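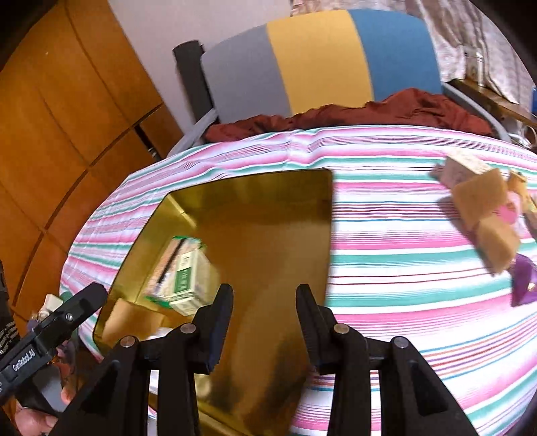 手持夹爪采集作业规范的整理与试行
课程项目报告

我们组最初报的题目其实大得多，想把家庭环境里机器人操作的安全标准从头到尾梳理一遍。开题时老师听完笑了笑，劝我们先把自己手上的活儿管好，于是题目一路缩小，最后落在手持夹爪的采集规范上。现在回头看，很感谢这句劝，不然这份报告恐怕到现在还停在文献综述那一章（虽然综述写得也挺开心的）。

一、为什么要写规范

项目代号叫Tetness，做的是在普通住家里用手持夹爪完成拿取、摆放一类的小任务，把过程录下来，供后面训练机械臂使用。刚开始大家凭感觉做，有人从左边起手，有人从右边起手，有人做完一条顺手把东西归位，有人就让它留在原处。等我们把第一批331条记录放在一起检查，才发现有94条没法直接用，原因五花八门：任务名写错的，开头没有停顿的，还有两个人各叫各的名字、其实是同一个动作的。那天晚上大家都有点泄气，不过也正是那天晚上，规范的第一稿写了出来，写在一张外卖单的背面。

二、规范的主要内容

定稿分为采集前、采集中和采集后三部分，全文只有2页，贴得下，也读得完。下面摘几条讨论最多的。

1. 开始之前先检查夹爪的转轴螺丝，用手轻轻开合几次，感觉发涩或者松动就停下来，不带着问题上手。
2. 带反光面的物品，比如镜面托盘，可以使用，但要在记录表里注明。我们曾经考虑过一律不用，后来觉得真实的家里本来就有这些东西，删掉反而可惜。
3. 纸盒、积木这类轻的物品，夹稳之后再抬起，动作宁可慢一点。移动太快，画面容易糊，后期标注的同学会很辛苦。
4. 每条记录开头和结尾各停一拍，手不要离开握把。
5. 在别人家里采集，须事先征得住户同意。证件、信件、照片和药品等私人物品先请住户收好，我们自己不动手去翻。
6. 两人同时操作时，由一个人喊开始和停止，另一个人听到停止就立刻松开夹爪，哪怕只差一点点就做完了。

第6条争论得最久。有同学觉得太死板，后来我们在宿舍里试着不喊口令做了一个下午，两只夹爪碰了好几回，也就没有人再反对了。

三、试行情况

规范从四月开始在Keston和Awan两个采集点试行，各由一个小组负责。试行期间一共交回70条记录，由没有参加采集的同学逐条核对。Keston那边执行得比较齐，Awan那边漏填反光物品一栏的情况多一些，问下来是记录表把这一栏放在了最后一页，采集的人根本没翻到。我们把它挪到任务名旁边以后，漏填明显少了。这件小事给我的印象很深，原先总以为是人不够仔细，结果改的是表格。

需要说明的是，两个采集点的房间大小、光线和物品都不一样，人手也有先后熟练的差别，所以我们没有拿两边的结果作严格比较，只把它当作修改文字的依据。

四、不足与后续打算

目前的规范几乎没有涉及夹爪的清洁和存放，充电部分也写得很粗，只有一句“用完充电”。另外，双人操作的口令只在中文环境里试过，以后如果与Dondach的同学合作，口令要不要统一，还得坐下来再商量。我个人还想补一份给住户看的说明，用大白话写，一页纸就够，让人家知道我们来做什么、录到什么、想中途停止可以跟谁说。

最后要谢谢借房间给我们的各位住户，还有陪我们反复改稿的助教。附录一为规范全文，附录二为修改后的记录表。

联系我们 | 版权所有 © Tetness 课程项目组 | 返回顶部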